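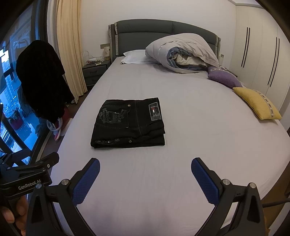
Figure 1. Black jeans, folded, with stitched pocket design and patch label.

Second-Hand Denim in Bornau: What Do Students Pay For?

Our group has always been fond of thrift shopping, so when the time came to pick a topic in May we hardly had to discuss it. We wanted to know why one pair of used jeans sells in a day and another hangs on the rack all season. We handed out our survey at the Flondum flea market and at the Hughes store near campus, and 75 students were kind enough to fill it in – some of them wrote us whole paragraphs in the margins, which we loved reading.

Fit came first, as we had expected. What surprised us was how much people cared about pockets and stitching, and 19 of them said they would pay extra for embroidery. Price tags mattered less than we had guessed, at least among the older students.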